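Wornus block sets and paper bags: frequently asked questions

These answers cover the supply of Wornus wooden blocks in plain paper bags from the Wendgate store. Questions about invoices go to Kheri Simiyu.

What does a set consist of?

One block and one flat-packed brown paper bag. The bag carries no print, so the set number is written on the delivery note only. Bags are ordered in bundles of 200.

Which table should be used for bagging?

Any level table with a smooth, pale top. Dust and splinters show up on it and can be wiped off before the next bag is laid down. 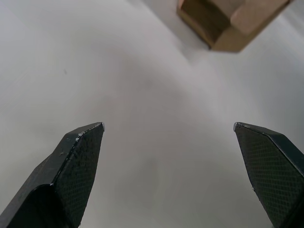 Blocks are supplied without varnish or wax unless the order says otherwise. Small differences in shade between two blocks from the same batch are normal and are not accepted as a fault. The tan of the block on the white table here falls within the normal range. Blocks with open cracks should be set aside and reported by Friday.

How is a bag opened without tearing it?

Lay it flat and free the folded end first. Hold one wall down, lift the other, then push the base out from the inside. Pulling on a single corner puts the load on the glued seam – most of the torn bags sent back to us have failed there.

Do creases matter?

Light creases do not affect strength. A bag should be rejected if a crease has split or if the base no longer squares up.

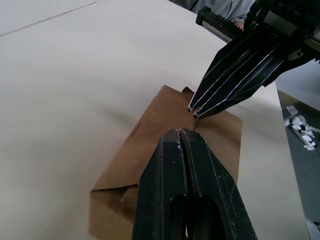
A bag with an uneven top edge may still be used, provided that the fold covers the unevenness. Fold over twice and press along the full width.

How should bags be stored?

Flat, in the outer carton, off the floor. The Chege shelving at Wendgate takes one carton per bay. Bags kept standing on end tend to bow and are slower to open.

Can a bag be used again?

Yes, for the same type of block. Check the base corners before each use, as the paper weakens where it has been gripped and folded repeatedly.

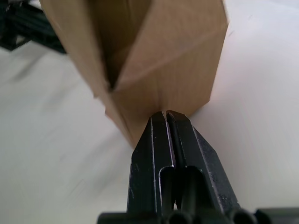 Used bags should be kept apart from new stock and go out first. Bags with tape on them are not reused.

What are the current stock levels?

At the April count there were 1,931 bags and 768 blocks in store. A further 170 blocks are on order from Herkivby.

Who approves a change of bag size?

Yae Amano. Send the block measurements in millimetres with the request – length, width, height – and state whether existing stock is to be used up first.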